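21st December, Cheetham workshop

Short day, packing up at three. Writing down where the varnish trials stand so we can pick them up after the break.

Batch 2 of the Flimside oil varnish has had its full cure on the ash panels. Color is good, a little warmer than batch 1. The film is still soft at the edges where I loaded the brush too heavily. A thumbnail leaves a mark there and doesn't in the middle of the panel. Brenda says to thin the first coat more and leave the later ones alone. I had been doing it the other way around.

Panel 80 is the odd one. Same wood, same coat schedule, and it dried with a haze over the left half. I wiped it with white spirit and the haze stayed, so it isn't on the surface. Lungile thinks it was next to the door on the night the heater tripped. Plausible – the log for that night has a gap in it. I cut a strip off the hazy end and put it in the drawer with the August offcuts. The rest is back on the rack, face to the wall.

Drandport sealer: opened the second can. It had skinned over, and the skin came off in one piece without breaking up. Strained it anyway through a paint cone. Two test strips on pine, one straight from the can and one cut with a capful of thinner. The cut one leveled much better. The straight one has brush lines you can feel.

Scuff test, plastics. This is the side job for Trundmont, who want to know if a clear coat will hide wear on molded parts or just seal it in. I have only done the dry rub so far, no coating.

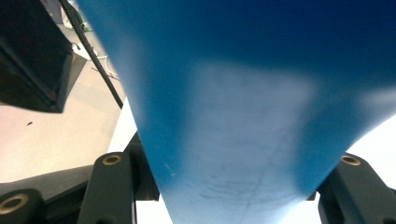 Blue plastic, underside. Faint gray scuffs and fine scratches toward the narrow end.

Next step on that one is a wash with soap and water, then a light pass with the gray pad on half of it, then clear over everything. If the coat beads up we stop there and tell them it needs a primer. I don't want to spend January on it.

Weights, for the record. Flimside can at start of day 3095 g, Drandport can 1132 g after straining, lid off both times. The scale was re-zeroed in between. Please write the weight on the tape on the can as well as in here – I had to hunt back through four pages for the last one.

Brushes. The wide one is finished. It sheds on every stroke and I picked hairs out of three panels this week. Brenda has a new one coming with her own order. The angled one is clean and hanging over the sink. Don't use it for the sealer.

Things to sort out when we're back:
Put a cheap thermometer by the door and one by the rack.
Redo panel 80 from bare wood, away from the door.
Ask Flimside if the lot number changed between batches 1 and 2. The labels look the same but the smell is different.
Lungile to sharpen the card scrapers. The burr is gone on both.

Rags are in the metal bin with water on them and the lid down. Heater set to low. Extractor off at the wall. Rack key is on the hook behind the calendar.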